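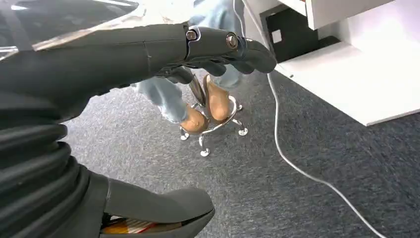 *Five-star chair base on the office carpet. Feet up, as many of us do it.*

## Chairs, casters and carpet: what we learned in April

In the last newsletter I promised to write something about the chairs on our floor. Several colleagues asked me for it, and Suha Nasrallah reminded me two times, so now I keep the promise.

The question was simple. Why do some chairs roll well on the gray carpet and others must be pushed with both feet? I took one of the bad ones, turned it on its side on an old blanket, and looked at the casters. In each of them there was a ring of hair, thread and carpet fiber around the small axle. One caster did not turn at all. It was only sliding.

Cleaning is not difficult, but it needs patience. I did it in this way:

1. Lay the chair down and pull each caster straight out of the base. Most of them come with a strong pull. If one is stuck, use a flat screwdriver with a cloth under it, so the metal is not scratched.
2. Cut the hair with small scissors, along the axle, and take it out with tweezers.
3. Wipe the wheel with a damp cloth and let it dry. Please do not use oil. It collects the dust and leaves marks on the carpet.
4. Push the caster back until you hear the click.

For one chair I needed over 35 minutes the first time. Hugo Gilbert did the next one much faster, but he also lost a caster under the radiator and we had to move a cabinet.

### About the feet

Many people like to put their shoes on the base of the chair when they sit. I do it too, especially in long calls. The posture is comfortable for a while, but the knees stay bent and the legs become tired. Soledad Saavedra has ordered 5 footrests from Trovico, the simple model without a tilt. They will be kept beside the printer and everybody can borrow one for a week to try. If you want to keep it, write your name on the list there.

On the chrome bases the shoes also leave dull marks. A soft cloth with a little warm water and dish soap is enough. The powder cleaner from the kitchen is too rough for chrome, I tested it on the inner side of one spoke and I am sorry about the result.

### New casters or new chairs?

We asked Besnard for an offer. A full set of soft casters for all chairs on the floor would cost 400 euros, and replacing only the worst chairs would cost 935. Nadja Schwaiger has approved up to 500, so we will take the casters. Before the order I must know which chairs have the thin stem and which have the thick one. If your chair is difficult to roll, please put a piece of tape on the backrest and I will measure it in the evening, after 6 p.m., when it does not disturb you.

The scissors, the tweezers and the blanket are in the lower drawer next to the coat rack. Please bring them back after use, also the tweezers.

*Loïc Rolland*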